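Plelton Patch Cell - Setup and Care FAQ
Last revised 07/05/2019

The Plelton cell seats Ethernet plugs into a rack-mounted switch with a robot arm. These answers cover setup, routine care, and small repairs. Purchasing and site wiring questions are covered in the Flerkonar handbook.

Where should the arm stand in relation to the rack?
Set the rack behind the mat and bolt the arm to its plate at the side of the table. The wrist has to reach the lowest rack panel with the elbow still bent. If the elbow goes straight before the plug reaches the ports, move the rack, then teach all points again. Do not shim the arm base.

How is the wrist cable secured?
With a zip tie at the wrist joint, over the white housing. Leave a loop below the tie so the wrist can turn both ways without pulling on the connector. Turn the wrist by hand through its full travel before trimming the tail. A loop that is too long will catch on the front of the rack devices. A tie that marks the housing is too tight.

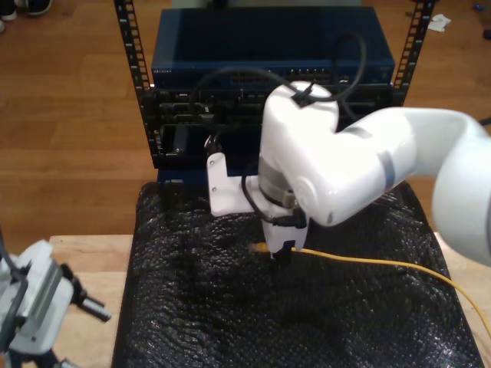

Gripper with the yellow plug over the mat, rack behind.

Which rack devices stay powered during teaching?
The switch may stay on. Anything mounted below it should be shut down if its cables hang in front of the rails. Slow jogging is still enough to pull a connector loose.

What is the mat for?
It keeps dropped plugs from bouncing and gives the cable some drag, so the free end does not swing while the arm moves. The Tawhiri mat and the older Clorus mat are interchangeable. Keep either one flat. A raised corner shifts the pickup height, and the fingers will close on the cable jacket in place of the plug.

How often are the base screws checked?
Check them at every grip pad change and after any collision stop. The screws in the round mounting flange are reached from above with a hex key. Tighten in a cross pattern, two passes. If a screw turns on the second pass, remove it, clean the thread, and start over. Check the plate under the flange at the same time - a loose plate feels the same as a loose flange when the arm is pushed by hand.

How are the grip pads cleaned?
Open the fingers fully and stop the arm clear of the table. Brush the black pads along the teeth with a dry nylon brush. Do not use solvent. Compare both pads after brushing and replace them as a pair if the teeth on one are rounded. The part number for the pair is P-113.

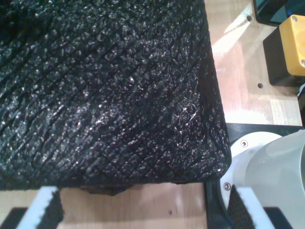 Plug alignment and insertion

How is the plug held for insertion?
By the boot, with the clear end pointing at the port and free of both fingers. The teeth should bear on the sides of the boot. If they bear on the clear plastic, the latch cannot move and the plug will not seat. Stop a short distance from the port and check the angle before the final approach.

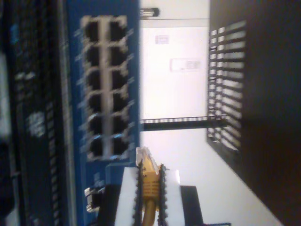
What should be done when the plug stops at the edge of the port?
Back off 4 mm, open the fingers, grip again, and repeat the approach at low speed. After two failed tries, teach the port position again. Raising the insertion force is not a fix and will bend the contacts.

Can the ports be taught as a grid?
Yes, provided the switch is square in the rails. Teach the corner ports and let the controller fill in the rest. Confirm one port near the middle by hand. The June release of the controller software stores the grid with the tool offset, so a grid saved under an older release has to be taught again.

Does a gripper change require a new calibration?
Yes. Run the tool offset routine first, then the port check. A pad change alone needs only the port check.

What should be logged after a repair?
Record the part replaced, the tool offset before and after, and the result of the port check. Keep the old offset file until the next pad change.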